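2 min read

The Calard tabletop arm cost us $2,456 with the gripper included. Acrylic panels were another $179, and I would put them in the budget from the start. Setup took an afternoon in March.

It runs on a plain wood table with a steel pot, a small yellow box and whatever light piece we want held.

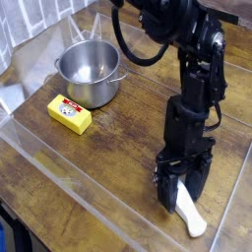 Vivek Bhardwaj wrote in to say the price is fair but buyers should set aside money for spare finger pads, as he went through three pairs in his first year. I have ordered two.

The cable is stiff and the manual is thin. Lekska's arm costs less but ships without a gripper. I'd buy the Calard again.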